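Home | Reports | Grants | About | Contact

Skusow Project: spring progress report

Hi all, and thanks for giving me an extra few days on this one. The short version is that we're on budget, a bit behind on the reading, and much happier with the data than I was when I last wrote to you.

As a reminder, your grant pays for us to look at how small bond funds behave when lots of investors want their money back at once. We said we'd cover the stressed weeks in March and compare them with a calm stretch. That's still the plan!

Where the data stands

We now have daily redemption figures for 264 funds, out of the 413 on our original list. I know that sounds like a big drop, but most of the missing ones only report monthly, and monthly numbers are no use for this (a fund can lose a scary amount of cash in a week and look perfectly fine by the end of the month). Girish Bhardwaj has gone through the rest by hand, and he thinks we might get a few more if Lehner agrees to share its older files. I have a call with them on Tuesday, so fingers crossed.

The matching was the slow part. Fund names change, share classes get merged, and two of our sources use different cutoff times for the trading day. Girish wrote a small tool that lines them all up and flags anything odd, and I've been checking the flags over coffee at 7 in the morning, which is a strange way to start the day but I kind of like it.
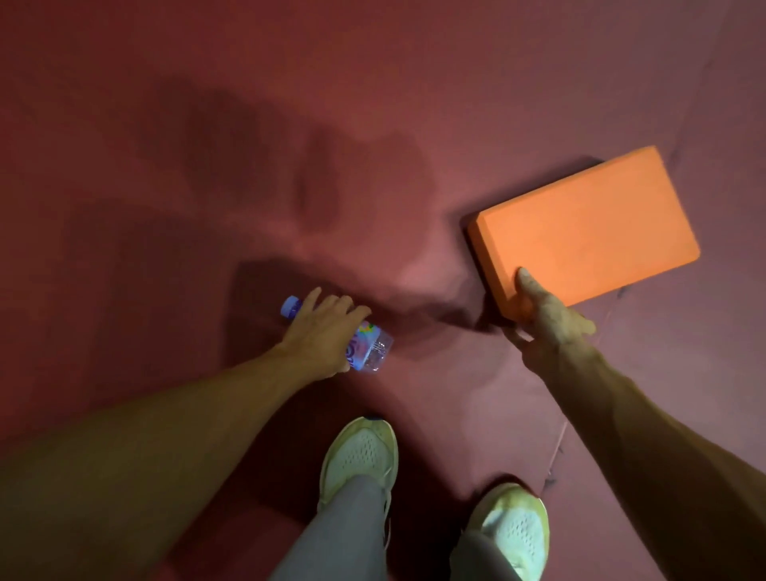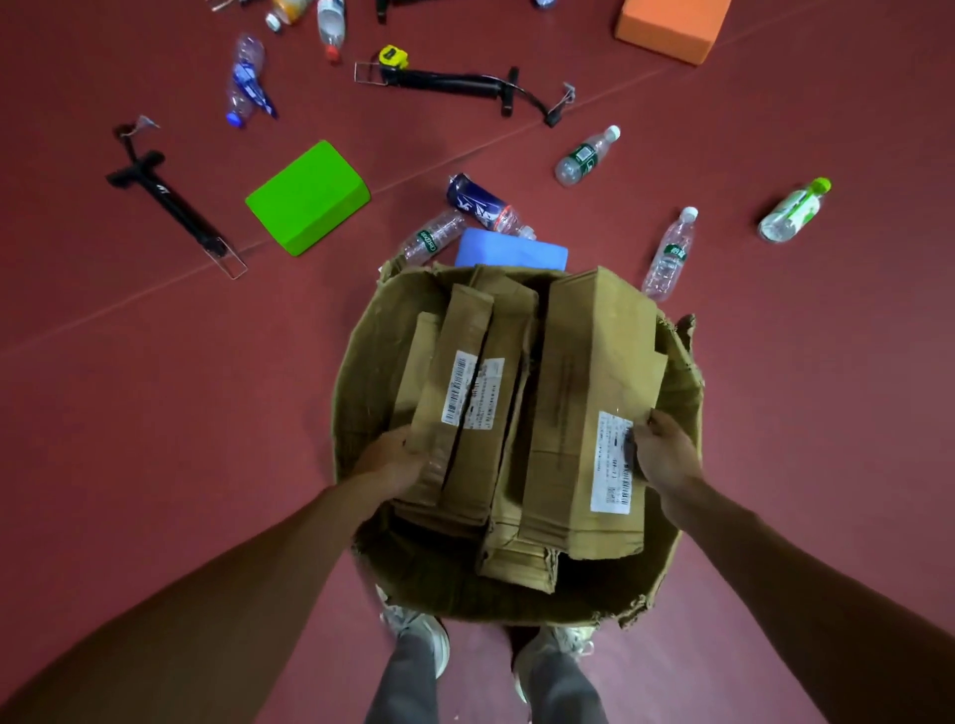

What we're seeing so far

Please don't quote any of this yet. The funds that kept a decent cash cushion mostly sold very little in the bad weeks. The ones running lean sold their easiest bonds first, as you'd expect, but they went on selling for longer than I'd guessed, even after the withdrawals slowed down. I'd love to know if that was managers rebuilding cash or just plain nerves. We can't tell from the flows alone, so I've started setting up interviews with trading desks.

So far 29 people have said yes. I'm really pleased with that, because desk people are busy and don't love talking about a rough month. Two of them asked to stay off the record, and we'll respect that in the write-up.

Money

Spending is in line with what we agreed. The Nastden data license came in a little under, and I'd like to move what's left into transcription for the interviews. Could you let me know if that needs a formal request or if an email is fine? Travel hasn't been touched.

Next up

Finish the interviews, get an answer from Lehner, and send a first draft to the Cunard workshop. I'm also rerunning the calm-period comparison with a longer window, after one of your reviewers asked about it (good catch, by the way). The draft tables will come to you before anybody else sees them.

3 comments | 2 shares

Contact the project office | Copyright Skusow Project | Back to top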